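Collecting Demonstrations for Two-Arm Insertion
Notes by Anjana Kodikara – July

1. Task and roles
The task for this unit is plug insertion. The left gripper keeps the power strip still and the right gripper carries the plug. Roles stay fixed for the whole set. A learner trained on mixed roles needs many more examples to reach the same result. 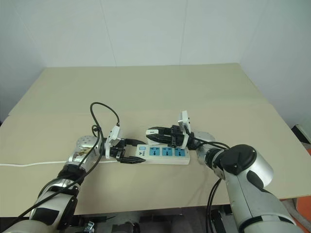
2. Recording an episode
An episode starts with the plug already in the right gripper. Pause before lining up over a socket, then move at a steady speed.

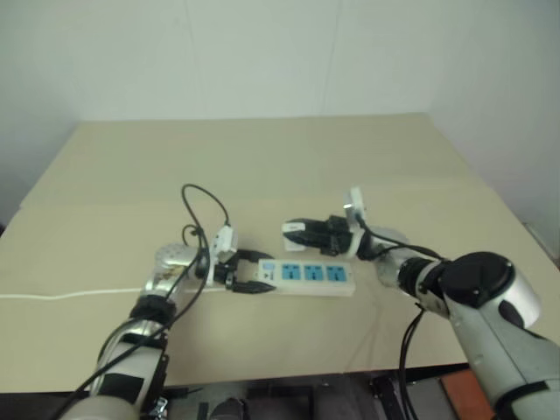
Long pauses in the middle of an episode teach the policy to stop, so discard any take with a pause over 5 seconds. The Pritel set has 395 takes, of which 276 passed review. Failed insertions are kept in a separate folder – they are used in week 6.

3. Camera views
Each time step stores a head view and the wrist views with the joint positions. The head view gives the general layout. The wrist view on the holding arm looks along the strip and over the sockets.

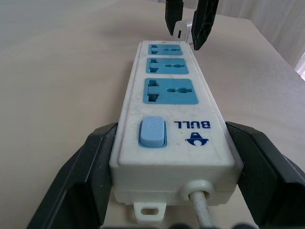 Check time stamps across all streams before labeling. An offset of even a few time steps pairs the wrong action with the wrong view. Labels name the target socket by its position from the switch end: first, second or third.

Last updated: Monday, by Awuor Kashindye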